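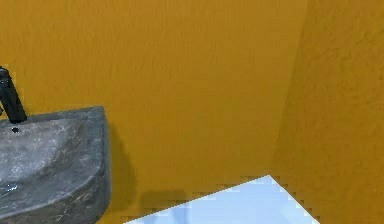

Figure 1. Simulated washroom corner with stone basin and black faucet, textured wall finish.

Can a Machine Clean a Washroom Yet? Basin Wiping in Simulation
Student project report
Yung-ching Yau and Britta Wegener
Submitted Oct 15, 2022

1. Question

Washroom cleaning is a daily chore in homes and in small shops, and most of it is wiping. We asked whether a wiping routine planned entirely in simulation can cover a basin well enough that a person would not have to go over it again. Floors were left out. So were mirrors, which our renderer handles poorly.

2. Setup

All trials were run in Grikow, the simulator used in the department's February lab course. The room model in Figure 1 has mustard-orange walls with a stucco-like texture and a gray, veined basin with a raised rim. We kept the lighting even and diffuse so that shadows would have soft edges. The wiping tool was modeled as a flat pad with limited downward force. Contact was computed by the Lammers module with its default friction values.

The basin was divided into 237 surface patches. A patch was scored as clean when the pad had passed over it with enough pressure on at least one stroke. Each of the 6 planned routes was repeated with 5 small changes in the starting position of the pad.

3. Results

The flat top of the rim was easy. Every route covered it except for the patches next to the base of the faucet, where the planner kept a safety margin wider than the pad could reach across. Reducing the margin fixed this but led to contact with the faucet on 7 runs.

The bowl was harder. The hollow is shallow and smooth, but a flat pad touches a curved surface only along a narrow band, so the routes needed many overlapping strokes. The front face bulges outward and gave the same problem in reverse. No route covered the whole basin without either touching the faucet or leaving patches behind.

Detection of the basin edge depended on the wall. The gray stone stands out well against the mustard color, and the upper edge was found reliably. Down the right side, where the basin's shadow darkens the wall, the detected edge drifted outward and the pad was sent toward the wall. We corrected those cases by hand and marked them as failed.

4. Discussion

A person wiping a basin folds the cloth around the faucet without planning it. Our pad cannot fold, and that accounts for most of the missed patches. A soft pad model exists in Wendthorpe, but we did not have time to convert the room files.

We would not claim that the routine is ready for a real washroom. It did not handle water, soap, or objects left on the rim, and dirt was never modeled. The next group should start with the soft pad and keep the same patch layout so that scores can be compared.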